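Isumside Notes
@isumside · July 1, 2022

1/
Spent the day keeping one hand-held gripper alive on a yellow lobby table. Everybody on here says these are "basically maintenance free." I have the screwdriver blisters to argue.

2/
Setup per the Tisance sheet: seat the magenta pads, snug the finger screws, check that the fingers close evenly on something small. The sheet calls this a 3 minute job. It took me 34, and I've done it before.

3/
My test piece is a boxed plug adapter, prongs down. Small and hard, with a printed card on the front. If one finger gets there early, a thing like that twists. Soft stuff forgives you, so a tissue pack proves nothing.

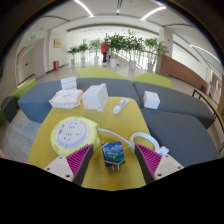 4/
Pads. Kahraman swears the ribs never need cleaning. Mine got a wipe in May and the grip was noticeably better after, so I don't know what to tell them. Dry cloth, along the ribs. No spray.

5/
Finger screws: back them off, center the fingers, tighten a little at a time, swapping sides. Somebody will reply with a torque number. I've seen 2 different ones from the same vendor and trust neither.

6/
Then the Eltosine "self-centering" claim. Maybe on a bench. After a few hours of being carried from table to table, mine drifts to the left, every time. I check it by eye before each run and again at lunch.

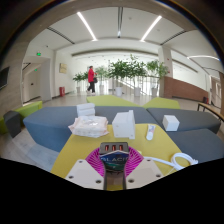 And no, redoing the zero in software doesn't fix it. That hides the drift until you try to pick up something narrow, and then you're back to the screws anyway.

7/
Spare pads are on order. The old pair stays on until they show up. If the new ones last past the first month I'll post that too, but I'm not holding my breath.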